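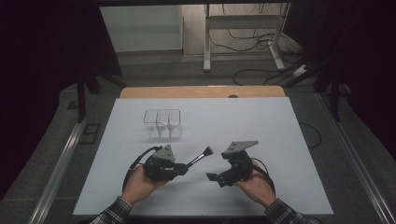 Racking is the step where most home winemakers lose wine, either to air or to the drain. It means moving the wine off the layer of dead yeast and grape solids (the lees) and into a clean vessel. Keep your small gear in one place while you work – a clear plastic container with two compartments will do, with bungs on one side and airlocks on the other. A brush is worth having for the insides of fittings.

These steps suit a red or white in a glass demijohn or a small steel tank. I use a Yeoman siphon and a Drodis hand pump for bigger lots, but a plain length of food-grade hose works.

When to rack

Wait until the airlock has gone quiet and your hydrometer gives the same reading three days running. For my Nikcombe grapes, picked in autumn, the last racking is usually in August.

What to do

1. Lift the full vessel onto a bench the day before. Moving it stirs up the lees, and they need the night to settle.

2. Sanitise the hose, the siphon and the empty vessel. Drain them well.

3. Add sulphite to the empty vessel. Follow the rate on the packet, and weigh it on scales that read to a tenth of a gram.

4. Start the siphon with the intake halfway down. Put the outlet right on the bottom of the new vessel so the wine fills from below and doesn't splash.

5. Lower the intake as the level drops. Stop when the hose starts to colour or go cloudy.

6. Top up to the neck with a similar wine and fit the airlock.

How much you lose

From a 39 litre tank I leave nearly two litres behind. Pour that into a tall jar in the fridge and you can get some of it back for topping up.

Label the vessel with the date and what you added. Mine reads "Ernent white, racked Friday, March 14, 2025" with the sulphite weight underneath.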